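From: Etornam Asante
To: Gerum small woodwork list
Date: 11/11/2024
Subject: Re: little four-pane windows, how do you hold them?

Hi all,

So glad this came up, because I have been deep in tiny windows since August and have opinions!

> I'm on my third dollhouse window and the corners keep
> opening up while the glue sets. Rubber bands pull it into
> a diamond. Tape lets go. I have one big clamp and it feels
> like using a truck to move a teacup. What does everyone
> else do? Also, do you tint the panes before or after?
> Quartey

Quartey, the rubber band diamond got me too. I lost a whole evening to it on the Stullico house (my niece's, the one with the crooked porch). Your big clamp may be more use than you think, just maybe not for squeezing. Mostly I want something heavy that stays where I put it, with a bit of room in the middle for the work.
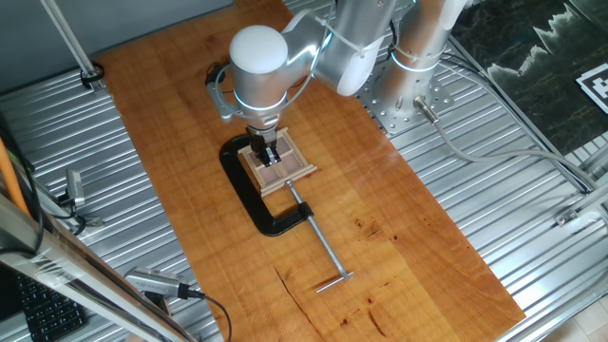 My glue routine is very plain. I cut the four outside pieces, dry fit them on wax paper, then put a dot of wood glue on each end with a toothpick and leave the whole thing alone for 30 minutes before I even think about the cross bars. Go easy on anything with fancy corners, too. A small square window like the one lying in the jaws of the black C-clamp has little bits sticking out at the corners, and those are exactly what snaps off if you crank down on them. With a shape like that I'd keep the screw well backed off and push the sides in with scraps of soft pine.

On tinting: before, always before! I color the clear sheet flat and let it sit overnight. Then I cut it up. A muted purple-brown is lovely on light wood, by the way, much warmer than the gray I used on my first 6 windows. I may go back and redo those (don't tell my niece).

For glue I've been using the small bottle from Wevotgate, item 203 on their list. It grabs slowly, so you get time to nudge things square. Check the diagonals with a strip of paper, corner to corner both ways, and nudge until they match.

Does anybody have a good way to cut the cross bar notches? I'm still doing mine with a razor saw and a lot of muttering, and I have a bay window to start next.

Etornam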